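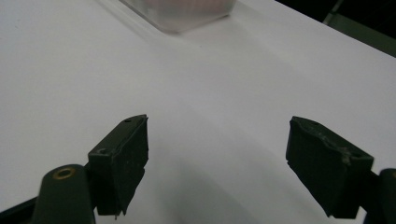 On 26 March 2020 the Koskela list member wrote:

> The Nistau export stops at 2,000 rows. Our parish index has 3,278. Is the limit in the file format or in the program?

It is in the program. The format has no row limit – the cap is a default in the export settings, and it applies to each file separately.

Set "max rows" to 0 and export again. If you are on version 2 the field is missing, so split the index by surname and join the parts afterward. Keep the header line from the first part only.

Check the date column after joining. Cornenov reads two-digit years as 19xx, and over six entries in the Clernness register came out wrong for me.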